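Section 4. Setting up the work surface and wall baskets

Before you start

This section covers the white tabletop, the wall baskets and the small serving tray. Allow 20 minutes. The carton says less, and the carton is optimistic.

You will need a tape measure, a pencil and a soft cloth. You do not need the Plarkeo alignment card included with some kits. It is a piece of printed cardboard, and an ordinary tape measure does the job better.

4.1 Clearing and wiping the top

1. Take everything off the surface, including things that "live there."

2. Wipe with a damp cloth and a drop of dish soap. The Cenirau surface spray sold alongside the table is permitted under the warranty. We could find no difference between it and dish soap after a month of using both.

3. Dry with a second cloth. Water left standing at the back edge will creep down behind the top and lift the bottom of any wallpaper you have there.

Caution: Do not use scouring powder. The finish is sold as scratch resistant. Treat that as a hope.

4.2 Marking the walls

1. Measure the back wall at table height. On the wide model you should get 1179 mm. If you get a different number, measure again before blaming the wall.

2. Mark the center lightly in pencil.

3. Measure up 229 mm from the tabletop and make a second mark. This is the lowest sensible height for the bottom of a basket. Anything lower and you will knock it when you reach for something at the back.

4. Repeat on the side wall if you are fitting the larger basket.

Note: Patterned wallpaper, such as the large leaf design in the Treloar range, hides pencil marks very well. It hides them from you too. Use a small piece of tape at each mark and peel it off slowly afterward.

4.3 Hanging the baskets

1. Hang the back basket first. It is the smaller one and takes handled tools, pegs, vials and similar light items.

2. Hang the compartment basket on the side wall. It sits at an angle so that you can see into it from the front.

3. Load the compartment basket from the bottom up. Small metal pieces go in the lowest section. Tape rolls go in the top, where you can grab them.

4. Push down gently on the front edge of each basket. If it moves, take it down and start again.

Caution: The hooks are rated to 2000 g each. That figure comes from the supplier and assumes a weight that never gets bumped. Load to half of it. If you own anything heavy enough to make you wonder, keep it in a drawer.

Note: Wire mesh is sold as "self-sorting" in the Tranen catalog. It does not sort anything. Thin items such as loose pins go straight through the holes, so put them in a lidded vial first.

4.4 Setting out the tray and bag

The tray keeps food off the tabletop and gives you a fixed place to work from. Whether you need a special tray for this is open to question. A flat dish with a low rim will do.

1. Place the dark rectangular tray toward the middle of the surface with its long side facing you.

2. Put the bag of produce behind the tray. Open the mouth wide and fold the rim back on itself if the plastic is stiff enough to hold a fold. Thin bags will sag whatever you do.

3. Move items from the bag to the tray one at a time. Soft fruit goes down first, with space between pieces.

4. Leave the leafy tops on strawberries until you are ready to eat them. Cut fruit weeps, and the tray has no drain.

5. Keep measuring tools to the side of the tray. If the tape measure has been on the floor, wipe it before it comes anywhere near food.

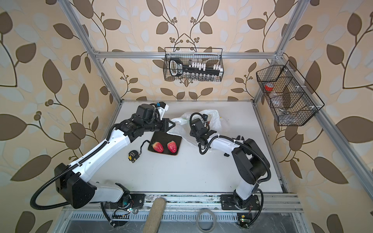

Fig. 4-3. Tray with two strawberries, plastic bag behind, tape measure to the left.

Note: Do not fill the tray just because there is room. Fruit that touches bruises at the point of contact, and the tray liner advertised to prevent this is a sheet of thin foam. A folded paper towel works as well and can be thrown away.

4.5 Checking the layout

Reach for each basket from your usual working position. If your sleeve drags over the tray, move the tray forward. If you have to lean on the table to get at the tape, the side basket is too far back and should be rehung.

Check the hooks again after one week. Some settling is normal in July and other humid months, when wallpaper paste softens slightly. A basket that has dropped by more than the width of a pencil needs a new fixing. Tightening the old one will hold until roughly the next time you forget about it.

For replacement hooks and tray sizes, see Section 7.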